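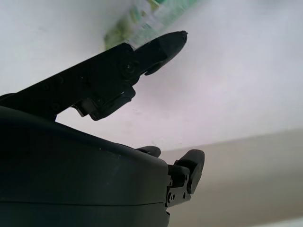
According to Radymyr Pasichnyk, the trouble was never the closing of the hand. Any gripper can close. What his group at the Zurnell lab in Tikcombe couldn't get right for most of a year was the opening, when to do it, how wide, and what the arm should be doing in the meantime, and that is the part they now say they have a fix for.

News > Research > Robotics

The method is called Fetside. Results went up in August along with the training code, minus the pieces that talk to the lab's own arm controller. A longer write-up is supposed to follow, no date for that yet.

Short version: a robot arm that learns from recorded demonstrations usually copies the whole motion as one long stream. Reach, grasp, lift, carry, let go. Letting go takes up a tiny slice of the recording so the learning program doesn't get much practice at it. You end up with an arm that picks things up nicely and then opens early and drops them, or opens late, or opens halfway and drags the item along on the way out. Pasichnyk calls that last one the tow. Most of the lab's failures were tows.

Fetside goes back through the same recordings and marks every moment where the fingers are changing width. Those stretches get weighted more heavily in training. Then comes the part the group thinks matters most, the program has to predict from the wrist camera alone how far apart the fingers are going to be a moment later. It isn't given the motor reading for that prediction. It has to look.

A two-fingered gripper opened wide, the way the black one in the photo is, looks very different from the same gripper at half. The camera sits low at the wrist and both fingers stay in view, with whatever is past them. Pasichnyk's argument is that this information was in the recordings all along and the older training setup mostly ignored it, it had the motor number handed to it and took the easy route. Motor number says how wide the fingers are. Says nothing on whether a box is still hanging off one of them.

The test was plain shelf work. Pick an item from a bin, put it on a surface, back off clean. Training used 500 recorded demonstrations, all done by people steering the arm by hand. The items were packaged goods, 45 in all, mostly bottles and cartons with some soft pouches thrown in because the pouches had been a headache from the start. Each version of the program then got 100 tries on items in mixed order.

The older setup failed 21 of its tries. With Fetside the failures came to less than half of that, on the same arm and the same recordings. No extra data collected, which is the line the group keeps coming back to. Recording demonstrations is slow and people's wrists get tired.

A fail here means one of the following: item dropped before it was over the surface, item knocked over as the hand backed away, or item moved more than a finger's width after release. Picking it up wrong also counted, though neither version did that much. One try was thrown out and rerun when the arm's safety stop tripped, and the write-up says so.

Where it still goes wrong. Pouches, a bit. Pouches stick to the rubbery pads in warm weather and the program sees open fingers and figures the job is done, then off goes the pouch. Tall narrow bottles are the other one. They'll stand fine when released and then get brushed by the lower finger as the arm pulls back, and Fetside does nothing special about the pulling back. It's next on the list, according to Pasichnyk, after they get the training time down.

Training time is the cost. Extra prediction step makes each run longer, around 45 percent longer on the lab's machines, and the group hasn't tried to trim it. Running the finished program on the arm takes no longer than before, the prediction piece gets dropped once training is over.

Not everybody is sold. A reviewer's note posted with the results asks, fairly, weather the gain comes from looking at the fingers at all or just from the heavier weighting on the opening moments. The group did run the two halves seperately. Weighting alone got them part of the way, with most of the early drops gone and the tows about as frequent as before. The prediction alone helped with tows and did little for early drops. Both together did best. But those split runs were shorter and used fewer of the items, so the reviewer wants them redone at full size. Pasichnyk agreed to it in the reply underneath and said the runs are queued.

The other open question is other hands. Everything so far is one gripper model with the camera in one spot. Move the camera up the arm and the fingers get small in the picture, or one finger blocks the other. The group expects the method to get worse in that case and hasn't measured how much. Suction grippers are out altogether, no fingers to look at.

There is a comparison coming from outside. The Fedoruk project, which keeps a shared set of pick-and-place recordings from several labs, has said it will run Fetside over part of its collection this fall. Different arms, different rooms, different lighting. Wrist cameras in that set vary a good deal and some of the recordings have one finger out of view the whole time, so it ought to be a harder test than anything done in Tikcombe. Zurnell staff will not be doing the runs themselves.

For labs that want to try it now: the code expects recordings with a wrist view and a logged finger width at every step. The log is still needed for training even though the program never gets to see it as an input, it's what the predictions are checked against. If the log and the video are out of step by more than a few frames the method quietly stops helping. The group lost weeks to this before somebody thought to check the clocks, and a small script for lining them up is now in the download. Run that first, Pasichnyk says in the notes. Then run it again after any change to the camera settings.

Questions on the code go through the project's page, replies may be slow until the queued runs finish.

We use cookies to remember your reading preferences. Accept | Manage settings

Contact the newsdesk | Corrections | All rights reserved | Back to top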